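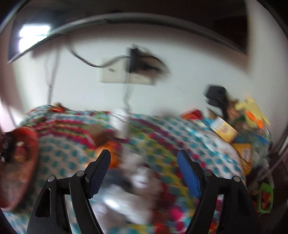

Tidying open days are my weakness, so off I went to the Emusora one in Kirkatton in March. It's up 2 flights of stairs, then along to room 16, and I was puffed before I'd seen a thing! The bedroom won me over straight away — I want that dotty bedspread — and I had a good nose at the packets piled by the wall (I'd skipped breakfast).

Socks were the main event. I've always just stuffed mine in a drawer, but I came home quite keen on rolling. 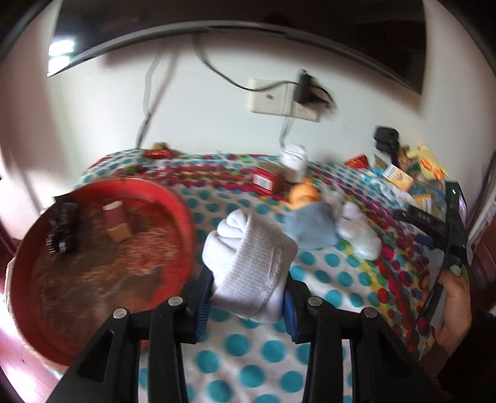 A rolled white sock above the spots, telly on the wall behind

The red tray was my favourite bit. I'd have kept fruit in one like that, and now I fancy it for all the odds and ends that live on my bed. The yellow crocheted duck deserves a mention too — I'd have had him home in my bag.

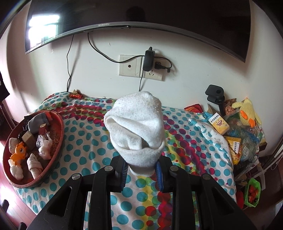 Rolled socks and an orange toy animal in the tray, duck over on the right

Tea afterwards was lovely, parking was dreadful.

Days Out > Kirkatton > Open Days
41 shares | 16 comments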